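Andelach House – Shared Kitchen and Dining Group
Minutes of the January meeting, held in the dining room at 7 p.m.

Present: Everaldo Mendonça (chair), Ashraful Biswas, Menaka Patwary, Nimal Khondokar (minutes)
Apologies: Sidra Rind

1. Minutes of the previous meeting
Agreed, with one correction. Under item 4 the supplier of shelf liner should read Findosix. The price given was right.

2. Matters arising
2.1 The dripping mixer tap has a new cartridge. AB reported no drip when he checked at the start of the meeting.
2.2 The drawer labels have not been printed. Carried forward to MP.
2.3 Dry goods cupboard. Shelf liner fitted to the upper shelves. The bottom shelf is still to do and needs a wider piece than the roll allows. EM to look for an offcut before another roll is ordered.

3. Fruit and vegetables on the dining table
3.1 MP reported on the change agreed in the autumn, under which shared fruit is put out on a plate on the dining table and the fridge drawer is kept for leaf vegetables and roots. Less fruit is being thrown away. The weekly spend has been held at 40 pounds.
3.2 NK raised the mixing of kinds. Ripe apples give off ethylene and bring on whatever is stored against them. Citrus is little affected, but tomatoes ripen quickly beside apples and soften if left. He proposed that tomatoes go in a bowl of their own on the worktop.
3.3 EM noted that the oval plate is shallow and that fruit at the rim takes knocks when people sit down. A deeper dish was considered. MP preferred the plate, as fruit in a deep dish goes off unseen at the bottom. The plate stays.

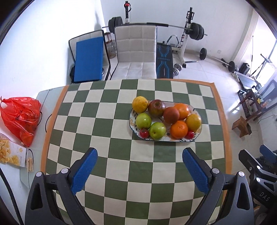 Item 3: oval plate on the table, with apples, citrus and cherry tomatoes together.

3.4 Agreed:
– Tomatoes to be kept apart from apples, in a separate bowl.
– Plate to be filled one layer deep only. Surplus to the cool cupboard.
– Plate to be emptied and wiped before each refill. Older fruit goes back on first.
– Anything soft or split to be used the same day or composted.
3.5 Carrier bags are not to be used for storing fruit, as they hold moisture. AB asked whether this covers tied bags left on the side for a short time. It does not, provided they are unpacked the same evening.

4. Tablecloth
4.1 The green and cream checked cloth is to remain in use. MP asked that it be washed at 40 degrees and line dried. The tumble dryer took 3 cm off the length of the last one.
4.2 A plain spare is to be bought. Zovmont has one in the right size in its January list. Limit of 7 pounds agreed – EM to order.

5. Compost caddy
5.1 Liners are splitting at the base. A box of 100 from Mussa was bought as a trial and the splitting has continued. AB thinks the caddy is being left too long between emptyings. To be emptied every other day until the next meeting, then reviewed.
5.2 Citrus peel may go in the caddy in small amounts. Fruit stickers must be taken off first.

6. Any other business
6.1 SR had asked by note for the bread board to be kept away from the hob. Agreed.
6.2 The second key to the cool cupboard is missing. NK to ask upstairs.

Actions
MP – drawer labels; bowl for tomatoes
EM – shelf liner offcut; spare tablecloth
AB – caddy emptying rota
NK – cool cupboard key; circulate minutes

Next meeting: date to be set by EM once SR is back. Meeting closed at 8.10 p.m.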